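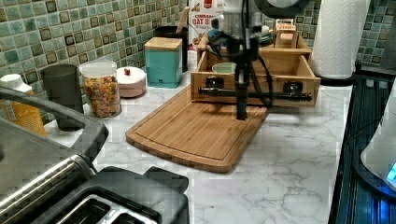 Hedum Media – Profiles and Biographies Desk

Search this site
Search for:

December 24, 2023

Up at seven. Finished the Sobczak profile before breakfast, apart from the money paragraph, which I have now written four times.

Hubert Sobczak started out reading the farm prices on local radio and was given a comment slot when the regular man left. He was 22. That part is easy, he tells it himself in the first chapter of his book and the station's old listings agree with him. His column for Faltura is easy too, because they keep everything online. The book was published by Urbańczyk in February and he has been on one programme or another most weeks since then.

The money is harder. Readers want a figure at the top of the page and I don't have one I believe. Three other sites give a total for him, all different, and two of them plainly copied from a third that has since taken its page down. None says where the number came from. What I can stand behind is this: Lileo paid him 2000 pounds for a single evening's talk, and he has 868 paying subscribers to his newsletter. He confirmed both by email. He would not say what Urbańczyk gave him for the book and I didn't expect him to. He rents his flat. I multiplied the newsletter out over a year and then took the result out again, as I don't know what he pays in fees or how many people are on the cheaper rate.

So the piece will go up with no net worth in it. Dariusz Domański rang at eleven and was not pleased. He says the search traffic all comes from those two words and that we could put a range. I said a range of what. We left it that the headline will say "career and earnings" and he will look at the numbers after the holiday. He was fair about it – he has to answer for the traffic and I don't.

Cut the piece down to 1137 words in the afternoon. Lost the bit about his schooldays, which was dull, and most of the row over his column on bus fares. I kept one paragraph on that because it brought in 561 letters and the paper printed two full pages of them. Checked his date of birth against the book jacket. Page on our own site had it a year out, so I corrected that as well.

Shops were shut by the time I went for milk. Had the soup from yesterday and black tea. Phoned my sister. Rain since four.

Still to do: caption names, the link to his newsletter, ask him which spelling of his mother's village he prefers. The book and the website differ.

Share this entry
14 shares
3 comments

Marta
I read his column and never thought to wonder what he earned. Glad you left the number out.

oldlistener
It was livestock prices he read, not farm prices in general. I used to have it on in the van.

P. K.
When does the profile go up? The link on the front page still takes me to the old one.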